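Lanico Hand-Held Gripper Pair (HG-2)

Home > Grippers > Hand-held > Pairs

In stock. Ships from Triltbridge, Mon to Fri. Orders in before 4 pm go out same day.

Sold as: pair, left and right
Jaw type: two-finger, linkage driven
Finish: black
Marker plates: white, triangular, one per gripper, fitted
Grip pads: replaceable, see below
Cables: included, 158 in. per side
Pads in the box: 4, plus 4 spare

For recording two-handed tasks without a robot in the room. One in each hand, do the job, the plates give you the pose of each hand and the camera on the tool gives you the fingers. Same jaws as the Lanico arm-mount version so what you record by hand carries over to the arm with no re-fitting. Both sides can be run alone if you only need the one.

We tried these against the Jonus pair and the older Jansen single, same table, same objects, same person holding them. 400 takes per model. Kitchen stuff mostly, the skimmer and the white mug tree, since thats what most of you write in about. Hooks are a good test. Long handles are a better one, they swing.

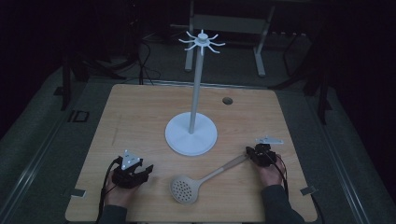
BENCH NOTES: LANICO VS JONUS VS JANSEN

Weight. Lanico is the lightest of the three in the hand. You notice it late in a session, not at the start. Jonus is nose heavy and people start resting the tips on the table between takes, and then you have to trim all of that out.

Thin handles. Lanico closes square on a skimmer handle and holds it up near the end, where you want it if the other hand is coming in on the bowl side. Jonus okay. Jansen lets the handle roll, we gave up on counting those.

Marker plates. Plates sit up above the gripper, clear of the jaws. Tilt your wrist and the plate tilts with it, so check your overhead view before a long run. Left and right plates are NOT interchangable, the dot pattern is matched to the side. If you swap them by accident the software will happily record your hands crossed over. Ask how we know.

Cables. Come off the bottom and go down past the hand. Fine standing up. Sitting down, drape them over the front edge of the table and leave slack, otherwise the left one tugs when you reach for the far side. Jansen has no cables and a battery that quits after lunch. Your call.

Crossing over. Hand to hand passes worked on all three. Lanico was quickest because the open gap is easy to judge by eye. No tip wobble we could find.

Gloves. Thin ones ok. Winter ones no.

Sleeves. Wear dark, plain, tight at the wrist. Loose cuffs get in front of the tool camera.

GRIP PADS AND WEAR

Read this part before you order. Pads are the thing that goes. The finger itself is hard black plastic, the surface on the inner face is what does the gripping, and it is a consumable. It lifts at the edges first, then tears, then you get bits hanging in the camera view. Smooth plastic handles are kinder to it than you'd think. Perforated metal is murder.

Wear shows up in the tool camera well before you feel it in the hand. Look at the outline of the pads with the jaws open over a plain bit of table. Clean straight edge, carry on. Ragged edge, change them.
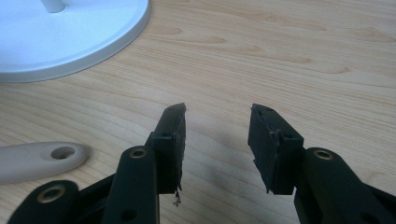
Tool camera view, jaws open, inner faces of both pads worn ragged. Due for a change.

Changing pads: old one off, wipe the face with alcohol, new one on, press and leave it overnight. Do both fingers on that side together. One new and one old pad closes crooked and your object drifts toward the worn side. Don't trim the new pad to fit, if it doesnt fit you have the Jonus size.

Electrical tape as a stopgap, yes it works, for a day. It creeps.

The brass-ringed holes in the linkage arms: keep them clean. Dry brush only, no oil. Oil finds its way to the pads and then you are buying pads.

WHICH ONE

Two hands, tabletop, household objects: Lanico pair.
Heavy tools, anything over a full kettle: Jonus. It's clumsy but it doesn't flex.
One hand, moving room to room: Jansen, with a spare battery.

Already own a Lanico arm? Don't think about it, get the Lanico pair.

GOES WITH

Pad set, Lanico, pack of 4
Marker plate, left
Marker plate, right
Cable, straight, 158 in.
Jonus to Lanico mount adapter (back in June)

RETURNS

Unused pads, any time, in the bag. Grippers within the month, with plates and both cables. Used pads we don't want back. Please stop sending them.

SHORT ANSWERS

Single side available? Yes, email us, same price per side.
Works with the Jansen base unit? No. Different plug.
Left handed? Its a pair. You're fine.
Are the table, clips or mug tree included? No.
Phones are off Sunday. Email gets read Monday morning.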